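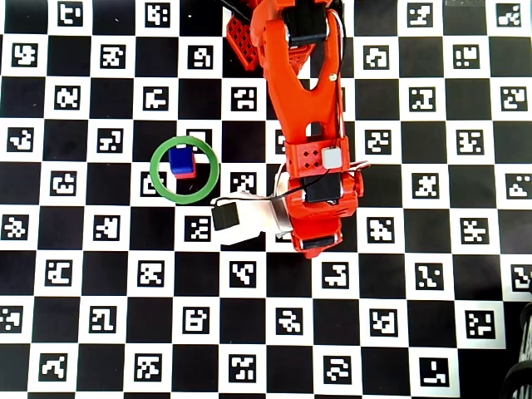

Thread last edited 14/07/2019

Several people asked how I make the checkerboard with the coded tags, and how I keep it flat and clean with small parts sliding over it. Putting it all in one thread so I can link to it.

First the pattern. Black squares and white squares, and every white square holds its own little black tag. Each tag is different. If you copy and paste one row to fill space, you've made a nice tablecloth and a useless board.

Save the pattern as a vector file. I sent a regular image file the first time and the print shop's software smoothed the edges. From standing height it looked fine. Up close every black corner had gray fuzz on it.

Printing. I use Naltorance, the shop by the bus depot. Ask for 100 percent scale and say it twice. "Fit to page" is the default on their machine and it will shrink your squares a little without telling anyone.

Bring a steel ruler to the counter. Measure a long run of squares, across and then down. One square tells you very little, because the error is too small to see on one. If the two directions don't match, have them print it again before you pay.

Mine came out long in one direction the first time. Lise Boychuk at the counter said the roll paper was slipping in the feed. She changed the roll and the second print measured correctly both ways. She didn't charge me for the bad one.

Matte paper, matte everything. Gloss gives you a white glare patch wherever the ceiling light lands, and it always lands on the part you want to look at.

I paid 139 for the first board I bought ready-made. It was good. It was also smaller than I wanted and I dropped it on its corner in December. That's when I started making them.

The backing. I've tried foam board, hardboard and aluminum composite sheet. Foam board is okay for a few weeks and then it curls toward the printed side. Hardboard is flat until the weather turns humid. The composite sheet is what I use now.

Ask for an offcut. Grovis sells them by weight from a bin at the back, and most have one scratched side. Put the scratched side down. Check it with a straightedge before you carry it home.

Clean the sheet with rubbing alcohol and let it dry. Then go over it with your palm. Any grain of grit you leave there turns into a bump under the paper, and you'll be looking at that bump for years.

Glue. Spray adhesive is quick but you get one try. I use Drastia mounting film now, the kind you peel back as you go. It costs more and I've stopped ruining prints.

How I lay it down: peel back a strip at one end, line up the paper, press that strip, then pull the liner out slowly from underneath with one hand while the other pushes a felt squeegee. Two people is easier. Manon Simard held the far end for me on the last one.

If a bubble shows up, stop. Lift back to it and go again. Poking it with a pin leaves a tiny mark, and if it's in the middle of a tag you'll see it every time.

Trim after mounting, never before. New blade, three light passes. One heavy pass drags the paper and leaves a ragged white edge.

Leave it under books overnight. I use a set of encyclopedias from 1925 that came with the house. They're heavy and they're all the same height, so the weight spreads evenly. Clean paper between the books and the print.

Before you use it, lay the straightedge across both diagonals and hold a flashlight behind it. If light comes through in the middle, the board is dished. A little bit of dish usually comes out if you turn it face down under the books for another night.

Now the small stuff that goes on it. For the board in the photo it's a green ring lying flat, with a small blue cube on a thin red base inside the ring.

I like strong colors on this background. The pattern is busy and a gray or white part gets lost in it. Black is the worst. I spent a good while looking for a black spacer that was sitting on a black square.

Green, blue and red are easy to pick out and easy to say out loud. "Move the green ring left" gets the right thing moved. "Move the washer thing" doesn't.

Check the underside of every part before it goes down. A rough edge will scratch matte paper the first time it slides. I rub the bottoms on fine sandpaper laid on a flat table, a few circles, then wipe off the dust.

Dust from sanding is its own problem. It gets into the paper and turns the white squares gray. Sand in another room, or at least on another table. I do mine by the laundry sink.

Don't use sticky tack to hold parts still. It leaves a greasy spot and the spot picks up dirt. If a ring slides around too much, a tiny dot of removable tape underneath is enough, and peel it off the same day.

Cleaning. Dry microfiber cloth, and lift the dirt off toward the nearest edge. A soft white eraser takes off most scuffs on the white areas. Go easy on the black, because the eraser makes it shiny and then you have a shiny spot.

No water on bare paper. I know someone who used a damp sponge and the tags along one side swelled up. If yours will be near drinks, get a matte laminate put on at the print shop before you mount it.

With laminate you can use a barely damp cloth. Ask to see a sample under a bright light first. Some of what gets sold as matte is closer to satin.

Fingerprints show on the black squares more than anywhere else. I carry mine by the edges, the way you'd carry a record. I also keep a cloth on a hook right next to it, or I'll wipe it with my sleeve.

Storage. Flat on a shelf, face up, with an old pillowcase over it. Leaning it against a wall bends it slowly, even the composite sheet. Six months against my bookcase was enough to see it with the straightedge.

Small parts live in a jar with a lid. Ring, cube and base go in together. I used to keep them sorted by color in a muffin tin and somebody made muffins.

Write the square size on the back in marker, measured after mounting. Also which way is up. You will forget both. I have an older board with neither and I measure it again every time I take it out.

Someone asked about cloth printing. I tried the Ó Dubhghaill banner fabric because it rolls up for travel. It never lay properly flat again after being rolled. Good for showing people what the pattern looks like, no good for anything you want to measure.

Someone else asked if a home printer works. Yes, if the whole pattern fits on one sheet. Taping sheets together does not work well. I could never get the squares to meet cleanly across the joint, and the tape shines.

Edit: the mounting film comes in two widths. Get the one wider than your print. Two strips side by side leave a faint line down the middle.

Edit again: for those asking about the file, make your own at the size you need and keep a note of the settings. Mine is set up for my sheet and would come out wrong on yours.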